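# Record fewer demonstrations, and record them more slowly

The usual argument between hand guiding and remote control is about equipment. Hand guiding needs no second arm and no headset. Remote control keeps the operator's fingers out of the camera view. Both points are correct, and neither has much to do with whether the resulting policy will close on an object squarely.

My position is narrower. For small rigid objects, the operator should see only what the policy will see, and should be made to wait before contact. At Moltis we moved to this rule in October, after a first set of 400 demonstrations recorded by operators who stood beside the cell and looked over the wall. The trained policy reached the object reliably and then hesitated above it. The operators had been using depth cues that no camera in the cell recorded.

The task in question is handling a printed tin with two arms on a shared rail. It was chosen for its rounded corners and for a print busy enough to confuse a weak vision encoder.

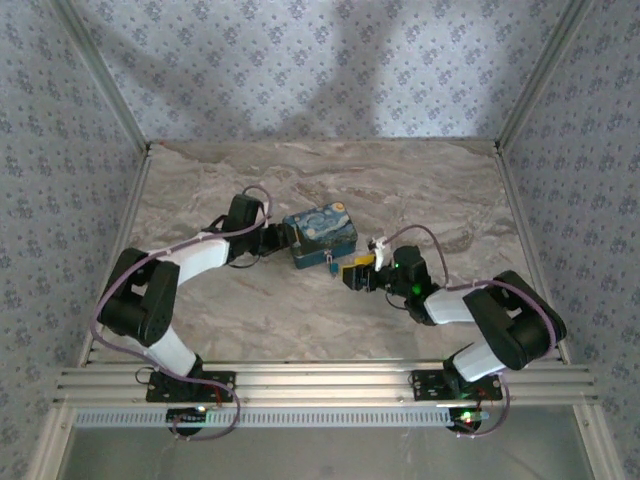 *Tin task, both arms near the box, view of the full cell.*

With two arms the operator's attention is the scarce resource. A person driving one arm watches the fingertip. A person driving two watches one fingertip and assumes the other. The assumed arm drifts by a few millimeters, the tin rotates on contact, and the operator corrects without noticing the correction. It goes into the data all the same. A policy trained on it learns that rotation followed by repair is the normal way to pick up a tin.

Hand guiding makes this worse. Pushing two arms at once takes both hands, and the grippers then have to be closed by a pedal or by a second person. Lucrezia Negri ran a comparison for us at the Rokcombe site, 31 episodes by each method, same cell, same operators. In the hand-guided set, the arms paused whenever someone shifted grip. The pauses fell at arbitrary points along the path, and the policy reproduced them at arbitrary points of its own.

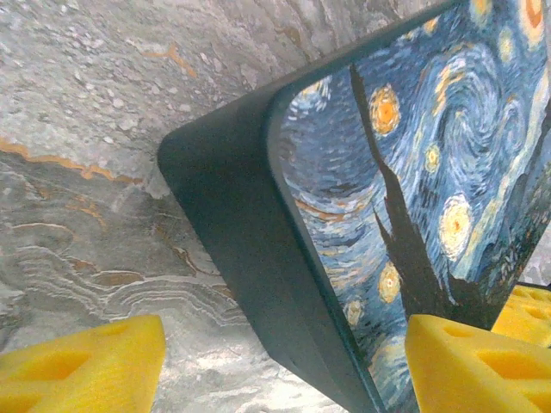
The wrist view is the one to give the operator. It is unpleasant to work from. The fingers take up the bottom of the picture, the object fills much of the rest, and a small wrist rotation swings everything. New operators ask for the overhead view back within the first hour. I would refuse. If the alignment cannot be judged from the wrist camera by a person, there is little reason to expect a network to judge it from the same pixels. The complaint is a useful measurement of the camera placement and should be logged as one.

The second part of the rule is the wait. Before closing, the operator holds the open gripper still for roughly a second. This costs time on each episode. In return, it produces a cluster of nearly identical states just before the decision that matters most, and it gives the reviewer a clean point at which to reject an episode. Our review sheet now has 9 rejection codes, and most of them can be assigned from the hold alone.

Discarding data is the step people resist. An episode that ends with the tin in the right place is counted as a success on most projects, Pirzada included when I worked on it. I think that is the wrong test. The end state says very little about the approach, and the approach is what is being taught.

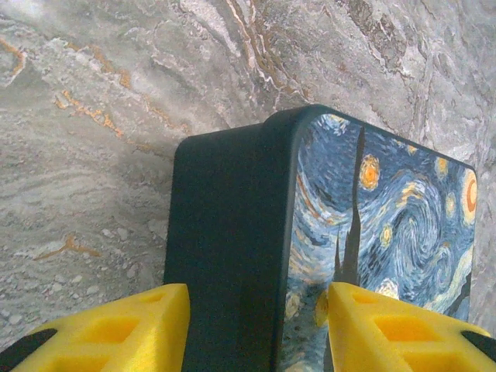

Ubaldo Tedesco read a draft of this and objected to the last point. In his view a set with every recovery removed produces a policy that has no idea what to do once it is off by a finger's width. He would keep the messy episodes, label them, and let the training code weight them. He also noted that his group at Imcombe had trained on unfiltered remote-control data and found the policy slower but harder to upset.

I accept the half of this that concerns recoveries made on purpose. They should be recorded as their own task, starting from a deliberate misalignment, with the same hold before contact. We have 8 such starting poses defined for the tin and will probably add more. Accidental recoveries are a different matter. They begin from whatever error the operator happened to make that day, and their distribution describes the operator. Weighting them requires a label for severity, and two reviewers using our sheet did not agree on severity often enough for me to trust it.

The open question is how much of this applies to soft objects, where the hold may mean less because the object keeps moving after the arm has stopped. I have no data on that and would not extend the rule to cloth or cable without some.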